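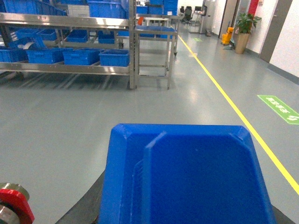 # Tote and rack notes, Gredonberg store room

Home Files Notes Changes Contact

This card goes with the storage list for the Gredonberg room. The list has 2,461 lines, one per tote movement. A line gives the tote, the shelf it left and the shelf it went to. I was asked to write down what the list can be trusted for, and my answer is less than the people who made it think.

## Totes

Most of the totes are blue, and "blue tote" is what gets typed in the type field. That field is close to useless. Deep bins, long crates and flat trays all end up under the same two words, and a tray holds a fraction of what a crate does. Of the 2,461 lines, 1,574 say "blue tote" with no size. Don't work out shelf capacity from them.

## Racks

There are plain shelves and there are roller lanes. The Wundeo sheet we were given says roller lanes make picking faster. Maybe they do. I have yet to see a time written down by anyone who wasn't selling them.

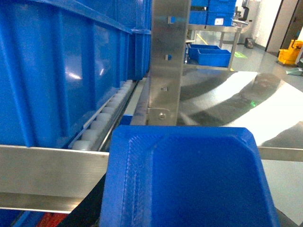
A lane also has an order to it, front to back, and the list doesn't record that. Two totes in one lane get the same location code. If you need the one at the back, go and look.

Gray totes are typed in as "other". So are lids, boxes and, in April, a chair.

## Known problems

- Tilted or half-seated totes are logged as shelved.
- Trays left on a cart keep their old shelf code until somebody fixes it.
- The Modar labels were meant to end double entries. We still get double entries. 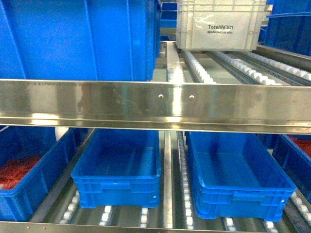 Woo-jin Ryu disagrees with most of this and wants it noted that the shelf codes are fine for a yearly count, that a size field would be left blank anyway, and that people who want lane order should stand at the lane and write it down themselves.

I've left the type field as it was. Size goes in the remarks column for now.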